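Home | News | TV | Film | Reviews | Contact

Ultasby renewed for a second series

Dec 5, 2019

Great news for anyone who has spent the autumn glued to Ultasby: the seaside mystery is coming back! The makers have confirmed a second run of eight episodes, with filming due to start in the spring, and both leads are returning.

Rawan Sfeir will be back as harbour pilot Edet, last seen rowing out to the lighthouse with the missing logbook under her coat. Majdi Boutros returns as her brother Keton, who has rather a lot of explaining to do after that final scene on the slipway (I watched it three times and I still can't decide whether he saw her).

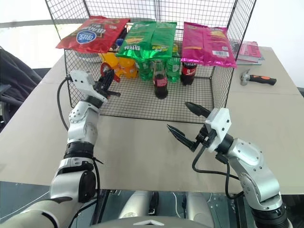

The new episodes pick up 32 days after the finale. Edet has left the coast and taken a room inland in Atdale, where a stranger turns up asking about the wreck. Back in the village, the ferry has stopped running and Keton is left in charge of the harbour office. Sfeir says the scripts made her laugh far more than she expected, and that the brother and sister finally get a long scene together in episode three. About time!

The first series began in September and grew week by week, mostly by word of mouth. A fan petition asking for more had gathered 2,439 names by the time the renewal was announced, a lovely total for a small drama with hardly any advertising behind it.

There's no air date yet, and no word on whether the lighthouse keeper survived. Until then, the whole first series is still available to stream, and the opening episode is well worth another look now that we know whose boat it was.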